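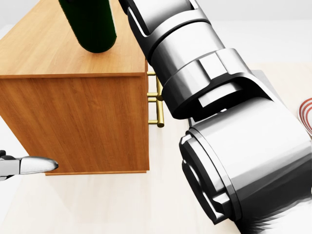 Wk 6 - finishes & storage (notes, 10th November)

Quiz moved, see board. Bring calipers.

Shellac: thin coats, sand w/ 320 between. Alcohol rings = white haze, try more alcohol on a rag, lightly.
Oil finish - slow. 12 hrs min between coats, more if its humid. Rags flat to dry, outside!!
Varnish: toughest of the three, hardest to repair.

Moisture: keep shop near 40% RH. Wood moves ACROSS the grain, hardly any along it. So slot the screw holes on wide tops.

Reading: Vandora handout, sec. 2 only. Skip the tabel on waxes.

Sample boards due next class, name on back.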